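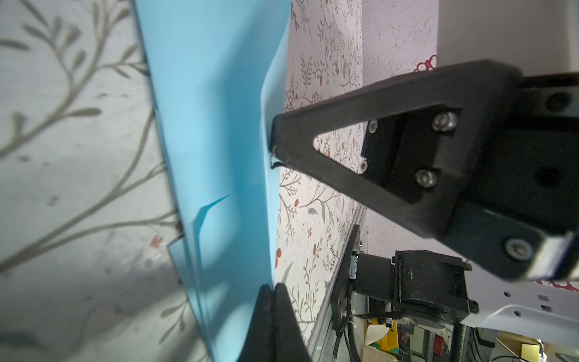
Light blue, with a fold down one side

Kids and hand pies: what age do you let them do the folding?

mixingbowlmama
My two have decided they want to make apple hand pies every single weekend now (no complaints from me!). The filling is easy, they stir and I do the stove part. It's the dough. I want them to do all the rolling and folding themselves, but they press so hard that the apples squirt out the sides. I'm using the Savier pastry flour from Lucero, if that matters. Oven is at 200, we're on Celsius over here in Rurkovton.

crumbs_everywhere
Mine started at 3 and it was a mess but who cares, it's pie! Put less filling in. Whatever you think is the right amount, use half.

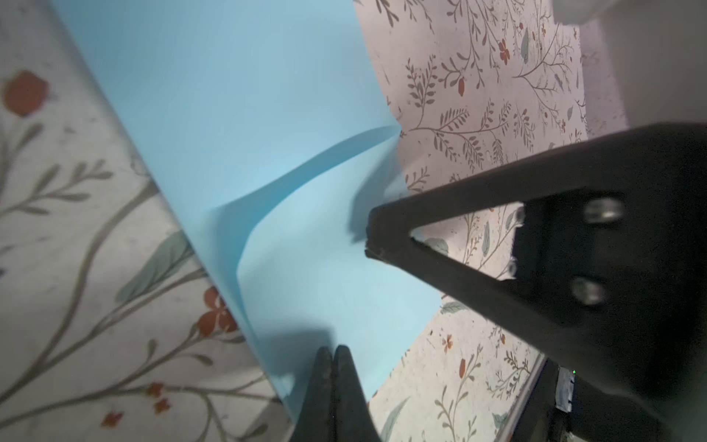
mixingbowlmama
Less filling helped a lot, thank you! We did a batch this morning and only 2 of them leaked. I think the rest of my trouble is that they slap the top half down flat right away. I'd love for them to leave it loose, like the fold across the middle of that light blue sheet, where it stands up in a soft curve and the part below stays flat, and then go back and press just the edges. My youngest says that's "too slow" and goes straight for the fork.
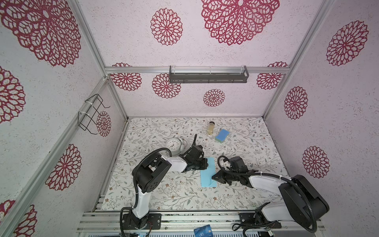 oldovenmitt: Sorry, I disagree with all of this. Folding is the hard way for little hands. Cut 2 circles, filling in between, crimp all the way around. My grandkids have never had a leak.

crumbs_everywhere
But then you've got twice the edge to seal?? I tried circles and we had apple all over the oven.

mixingbowlmama
Ha, I could try both and let the kids vote. How long are you all chilling the dough? I make mine in the Wikora mixer and it comes out pretty warm.
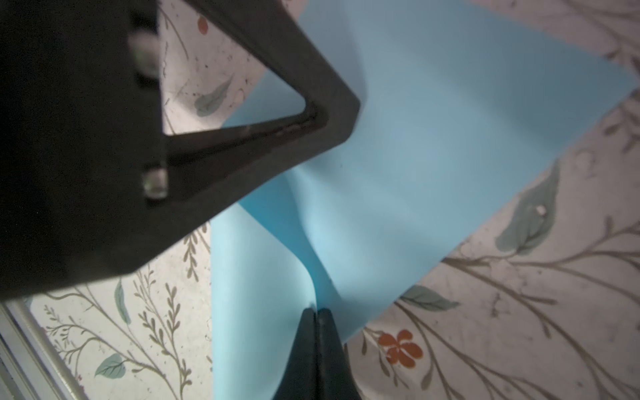

tuesdaytoast says chill it for an hour, easy, and again after they've handled it, and that the shape hardly matters if the butter is soft.

oldovenmitt
On that we agree. Circles though!

mixingbowlmama
Okay, dough is in the fridge. Does anyone brush theirs with milk instead of egg? We're out of eggs.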